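3.2 How we moved the sites

I should say up front that I'm a happy customer of Hornero and have been for years, so when Yolanda Sánchez and I needed somewhere to park 541 small blogs for this study, I didn't shop around much. We put half on Hornero's shared plan and the other half on Rainer, the budget host out of Brarville, and let them sit there until July. Every blog got the same theme, the same nine plugins and the same pile of household posts (cleaning tips, recipes, that sort of thing) – really ordinary stuff, with one big photo per post.
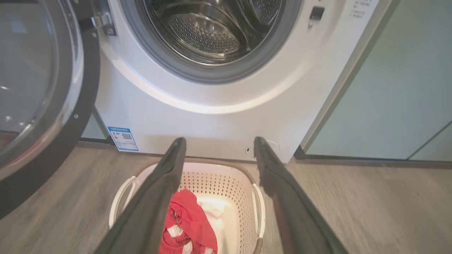 Figure 2. Open door and drum of a front-loading washing machine.

3.3 What we measured

We loaded each home page from Batari, our little test script, and wrote down how long the first byte took. A page that needed more than 400 milliseconds went on the slow list. We also kept every support ticket we opened, and I loved this part! Some replies came back before I'd finished my coffee, and others took up to 9 hours. Andri Berchtold read through all the tickets without knowing which host had answered, and he scored them for us.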